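Section 4: Setting Up and Clearing the Shared Table

Gillmont Activity Room Guide, revised June 22, 2019
Questions? Ask Zainab Adeyemi at the Uzor desk, extension 147.

A cleared table is a great way to begin a session, and this one is quick to get ready once you know the order. Start with the small personal things. They wander more than anything else in the room!

4.1 Clearing the top

1. Pick up eyewear first. Close every case before you move it, and fold sunglasses with the lenses facing up.
2. Move cups to the side counter.
3. Leave the tissue box out. You'll want it in 4.2.
4. Stack plates by themselves, with nothing resting on them.
5. Throw away used tissues and any loose plastic wrap.

Caution: Keep drinks off the table while markers are in use.

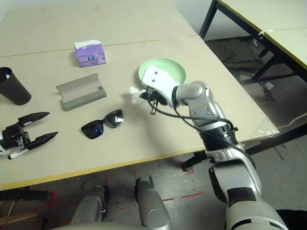 Fig. 7. Table before clearing, with tissue box, eyeglasses case, sunglasses and green plate.

4.2 Wiping down

6. Wipe from the far side toward you in long, overlapping strokes. Go along the seam too, not just across it. Crumbs love that little groove.
7. Dry the top with a fresh tissue.

Note: The Flitunura spray lives in cabinet 44. Two squirts are plenty for the whole table. 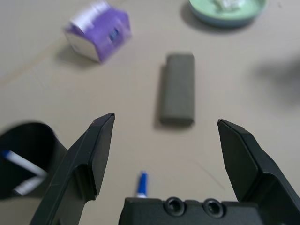

Scratches don't come out with wiping, so please don't scrub at them. We tried every cleaner in the cabinet back in May and the best result was a shiny patch. Light marks like the thin ones on this pale top are fine to leave, and they don't bother anybody during a session. Save your energy for sticky spots, which do lift nicely if you let the spray sit for 40 seconds.

4.3 Putting markers away

8. Match each cap to its marker and press until it clicks.
9. Lay markers flat in the Codance tray, all pointing the same way. (It looks terrific when the tray is full!)
10. Check the top for stray lines. Look at it from a low angle, where faint ones show up best.
11. Rub any line gently with a clean, dry cloth. If it stays put, tell Olanrewaju Aliyu and carry on with your setup.
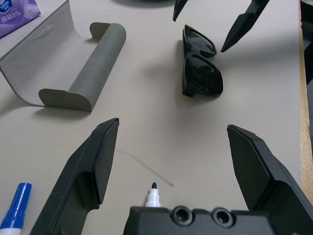 Fig. 9. Faint gray line on the tabletop, near a marker tip.

Caution: Never use the spray on a marker tip.

Go on to Section 5 for chairs and floor mats.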